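News > Politics > Local Government

Princombe council reverses vote on ward boundaries after recount of petition

Councilors in Princombe have dropped a plan to merge the Zalon and Prelley wards, less than a month after approving it, when a second count of a residents' petition put it over the number of signatures needed to force a new vote.

The petition was first ruled invalid in April. The clerk's office had accepted 822 signatures, short of the number required under the town charter, and threw out the rest on the grounds that addresses were missing or did not match the voter roll. Organizers challenged that decision and asked for every rejected line to be looked at again.

The second count accepted 1,054 signatures. Most of those added back came from an apartment complex on the Prelley side, where residents had left off their unit numbers. The town attorney advised that the charter asks only for a street address.

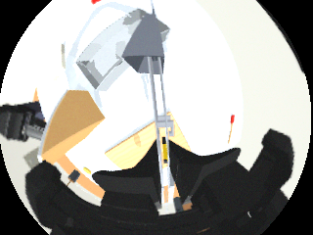 With the petition declared valid, the council had two options under the charter. It could repeal the merger itself or put the question on the November ballot. Members voted 6 to 4 to repeal.

The merger would have cut the number of wards and removed one council seat. Supporters argued that Zalon has lost population for years and no longer justifies a seat of its own. They also said a smaller council would be cheaper to run, though the savings listed in the original staff report were limited to one stipend and a share of office costs.

Opponents said the two wards have little in common. Zalon is mostly older houses and small farms west of the rail line. Prelley has added apartments and a school, and its residents have pressed the council for bus service and sidewalks. Several people who spoke during public comment said a single member would end up answering to whichever side had more voters.

Two members who backed the merger in the first vote switched sides. Both told the meeting that they still thought the map needed work but did not want to pay for a ballot question over it.

The current boundaries will stay in place for this fall's council elections. Candidates who had already filed papers for the combined ward must file again for one of the two existing wards. The clerk's office said it would waive the second filing fee.

The council also asked staff for a written procedure on checking petition addresses. A draft is due before the summer recess and will be open for public comment.

A separate proposal to move the Chaimongkol Street polling place was put off until the next meeting.

Last updated: 4:40 p.m.

Related
Filing period opens for fall council races
Prelley residents renew call for evening bus service
Council delays decision on polling place move
What the town charter says about petitions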